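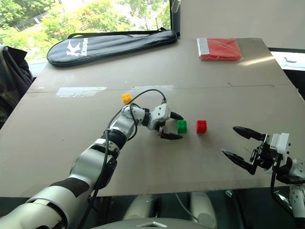 Wakville Landlords and Property Owners Group
Minutes of the meeting held 13 February 2021

Chair: Ekkachai Khunthong

1. Minutes of the January meeting
Approved with one correction. The lot on Tlapale Road is zoned for duplexes, and the minutes had it as single family.

2. Rents and vacancies
Members returned figures for 113 units. Average asking rent for a two-bedroom was $1,982 a month. Smaller units near the bus station are taking longer to fill. One member has offered half a month free and still has two empty. The chair asked that returns for the next survey give square footage, as several left it blank.

3. Tlapale Road duplexes
The seller has dropped the price but will not pay for the sewer repair. Two members are still interested in buying jointly. They will get their own inspection before making an offer. No group money is involved.

4. Listing service
The Clustix subscription is up for renewal at $600 for the year. Some members felt they got few inquiries from it. Motion to renew for one more year carried, four opposed.

5. Insurance
Enex has sent a quote for the group policy. Held over until members have read the section on water damage.

6. Other business
Question about late fees on commercial leases. Chair to ask the attorney.

Account balance after bills: $1,074.

Meeting closed at 11:40 a.m.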